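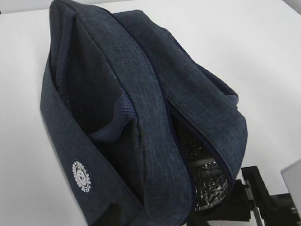 Cimwood Bag Cell: set-up and care record

Summary

This record accompanies the Cimwood Bag Cell data, held by the Okcombe Handling Laboratory. It sets out how the cell is prepared, checked and repaired, so that users of the recordings may judge what they are working with. It does not cover training code, for which a separate record is kept.

The release contains 1387 recordings, of which 1111 are marked as accepted. The remainder are kept in the folder "held" and should not be mixed with the accepted set — most were made while the wrist camera bracket was loose.

The cell

One arm, one gripper and one wrist camera, fixed beside a white table. The gripper controller is a Stosix unit. The arm base is bolted to the Aguiar stand and must not be moved between sessions. Lighting is kept even across the table top, as the foil lining of an insulated bag reflects strongly and upsets the exposure if a single lamp is used.

Items handled

Soft bags in dark blue woven cloth, with zips and a small round logo in white. They do not hold a fixed shape, and no starting pose is prescribed.

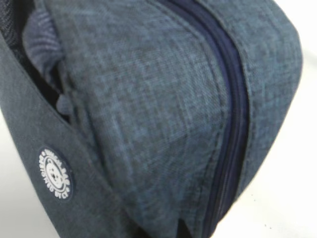

Page last changed: January, 16:40

Checks before a session

Wipe the table top and the camera window with a dry cloth.
Close the gripper fully and read the zero value. If it differs from the stored value by more than 4 counts, repeat the homing routine.
Move the wrist through its whole range by hand and watch the camera cable. It should not pull tight at any point.
Take a still at close range over a zip. The weave of the cloth should be clear at the centre; some softness towards the edges is accepted.

Care and repair

Finger plates are inspected every 11 sessions. Loose threads collect behind the plates and are to be removed with tweezers, with the power off. Worn plates are replaced as a pair.

The bracket fault noted under Summary was put right by fitting longer screws and a locking washer. Recordings made after the repair carry the tag "bracket-b". After any work on the bracket the camera must be calibrated again, even where the screws have only been tightened.

Known limits

Logo lettering is often too small or blurred to read. Dark pocket openings lose detail in shadow, and users working on depth or edges should allow for this. All recordings come from a single cell.

Contact

Requests for access and reports of faults should be sent to Ignacio Zapata, Okcombe Handling Laboratory. Please quote the recording number and the bracket tag.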